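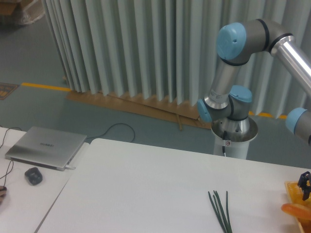

10 janvier 2023

J'ai fini de lire l'accord de pêche entre Arnano et Gowda. Il compte 274 articles, annexes non comprises, et la presse n'en a retenu que la menace de rupture lancée par Arnano la veille de la signature. La menace porte sur l'article 41, celui qui fixe l'accès au port de Skullell.

Le gouvernement d'Arnano considère Skullell comme son port historique. Gowda l'administre et n'a pas l'intention d'en discuter. L'accord contourne la question : il parle du « port désigné » – sans dire à qui il est.
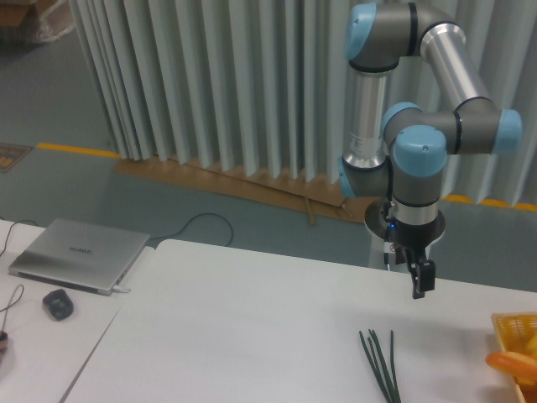
Sur le plan diplomatique, la formule tient tant que personne ne demande de précision. Arnano a quand même prévenu que toute mention de la souveraineté de Gowda entraînerait le rappel de son ambassadeur. Pour l'instant, la menace reste suspendue, comme la pince noire au-dessus de la table blanche, et les deux délégations continuent de se parler à Lurkville.

Le texte prévoit un délai de 90 jours pour la ratification, ce qui nous mène au printemps. Le parlement de Gowda doit voter en mars. Celui d'Arnano n'a pas encore inscrit le texte à son ordre du jour.
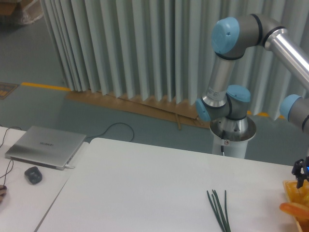 *Tiges d'oignon vert sur la table.*

Je ne crois pas à une rupture. Arnano exporte l'essentiel de sa pêche par Skullell, et fermer l'ambassade compliquerait d'abord la vie de ses propres armateurs. Le précédent gouvernement avait déjà brandi la même menace, avant d'envoyer un chargé d'affaires
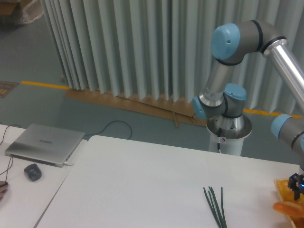
et de reprendre les discussions 2 mois plus tard – sans communiqué. Je relirai les annexes sur les quotas avant le vote de mars.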